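Protokoll der Sitzung der Kaffeerunde, Bürogemeinschaft Stuvbridge
Samstag, 10.00 Uhr, großer Raum

Anwesend: Shirin Farahani (Leitung), Iestyn Gronow, Gaétan Leclerc, Kwadwo Darko
Entschuldigt: Lowri Morgan (hat vorab schriftlich mitgeteilt, dass sie Tee trinkt)
Protokoll: Iestyn Gronow

TOP 1: Protokoll vom Februar
Wird genehmigt. Gaétan legt Wert darauf, dass sein Zwischenruf zur Hafermilch gestrichen wird. Der Zwischenruf wird gestrichen, die Bitte um Streichung bleibt stehen.

TOP 2: Standort des Ausschanks
Seit dem Umzug aus der Küche steht der Ausschank auf dem weißen Tisch. Shirin findet das großzügig, Kwadwo findet es weit bis zum Wasserhahn. Beide haben recht, was die Diskussion um eine Viertelstunde verlängert. Gaétan möchte den Tisch um neunzig Grad drehen, damit man von zwei Seiten herankommt. Lowris schriftliche Stellungnahme enthält zu diesem Punkt das Wort »egal«.

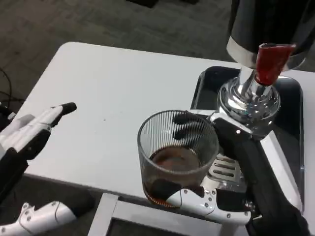 Abb. 1: Glas auf oder knapp über dem Rost, darüber der rote Auslauf

Beschluss: Der Tisch bleibt, wo er ist, und wird auch nicht gedreht. 3 Ja, 1 Enthaltung (Gaétan, unter Protest).
Das schwarze Kabel am Boden wird bis zur nächsten Sitzung am Teppich befestigt. Zuständig: Kwadwo. Klebeband ist vorhanden, laut Kwadwo allerdings das falsche.

TOP 3: Füllmenge
Iestyn stellt die Frage, was ein »Glas Kaffee« sei. In der Hausordnung steht dazu nichts. Gaétan vertritt die Ansicht, der untere Teil des Glases genüge, alles darüber sei Frühstück. Shirin hält dagegen, dass sie für ein volles Glas bezahlt und ein volles Glas erwartet. Kwadwo schlägt einen Strich vor. Man einigt sich darauf, dass die Rillen im Glas senkrecht verlaufen und als Eichstrich nicht taugen.
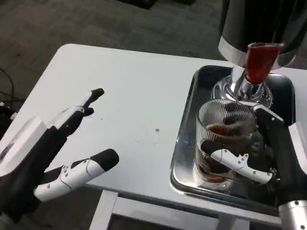
Abb. 2: Dunkelbraune Füllung, unterer Teil des Glases

Beschluss: Keiner. Der Punkt wird vertagt, bis Lowri wieder da ist und als Teetrinkerin neutral entscheiden kann.

TOP 4: Kasse
In der Kaffeekasse liegen 84 Euro. Die Bohnenbestellung bei Szekeres ist bezahlt, die Rechnung von Wurkix für den Entkalker noch nicht. Gaétan hat ein Angebot für eine neue Maschine von Pikano eingeholt: 3695 Euro, mit Aufstellung 3844 Euro. Shirin fragt, was für 149 Euro aufgestellt wird. Gaétan weiß es nicht, vermutet aber, die Maschine. Iestyn rechnet vor, dass die Kasse dafür noch etwas wachsen müsste. Das Angebot wird zur Kenntnis genommen und abgeheftet.
Für neue Gläser dürfte der jetzige Stand dagegen reichen. Gewünscht werden wieder geriffelte. Kwadwo bittet um Henkel und wird überstimmt.

TOP 5: Reinigung
Das Blech unter dem Auslauf wird nach Ansicht der Runde von allen benutzt und von Shirin geputzt. Sie bittet darum, dieses Verfahren zu überdenken. Künftig gilt: Wer den letzten Kaffee des Tages nimmt, nimmt auch den Rost heraus und spült ihn. Gaétan erkundigt sich, woran man den letzten Kaffee erkennt. Antwort der Leitung: daran, dass danach der Rost gespült wird.

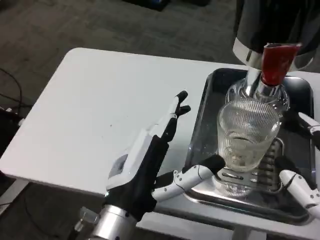 Gebrauchte Gläser gehen sofort in die Spülmaschine und werden nicht »für später« stehen gelassen. Das gilt auch für Gläser mit einem Rest, über dessen Art man sich erst verständigen müsste. Die Glasflasche darf vorläufig bleiben, soll aber nach hinten.

TOP 6: Krümel
Auf Antrag von Shirin ein eigener Tagesordnungspunkt. Es geht um die Tischplatte. Die grauen Schlieren hält Iestyn für Abnutzung, Shirin für Faulheit. Kwadwo meint, ein Krümel sei noch kein Zustand.

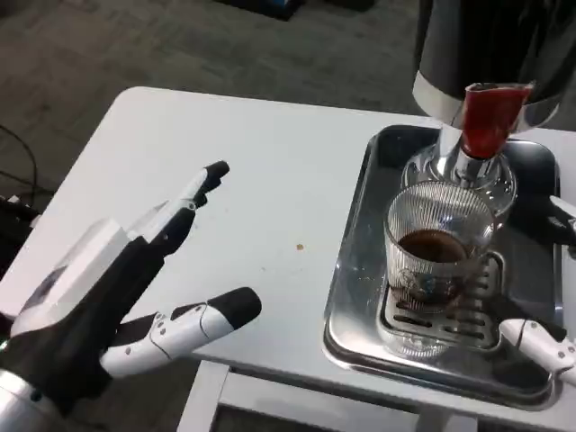

Der Lappen hängt ab sofort am Tischgestell. Er wird montags gewechselt, Zuständigkeit reihum, Beginn mit Gaétan, der sich darüber überrascht zeigt. Kekse am Ausschank bleiben erlaubt, ein Verbot hätte keine Mehrheit gefunden und auch keinen Antragsteller.

TOP 7: Verschiedenes
Kwadwo hat im Schrank noch 600 Papierservietten gefunden, bedruckt mit Tannenzweigen. Sie werden ganzjährig aufgebraucht.
Iestyn regt an, künftig vor der Sitzung Kaffee zu machen. Angenommen ohne Gegenstimme.

Ende der Sitzung: 11.40 Uhr
Nächster Termin wird per Aushang bekannt gegeben.

Für das Protokoll: I. Gronow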